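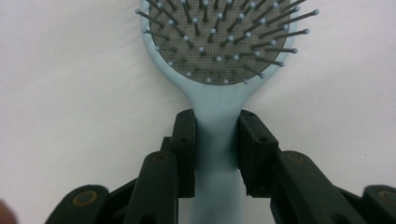 Žofie Šimek reckons most people start brushing at the wrong end. "They go in at the roots and pull - then they blame the brush!"

I'd come to her little salon, Zurcombe, to talk tangles (mine are legendary), and she had me holding my own hair within 3 minutes. Ends first, she told me, then work up a few inches at a time. She likes a paddle with a cushioned pad and ball-tipped pins for long hair like mine. "It gives a little when you hit a knot."

And cleaning it? "Every week. Pull the hair out, then a bit of shampoo on an old toothbrush." I've had mine for years and done it twice. She made a face.

18 comments
84 shares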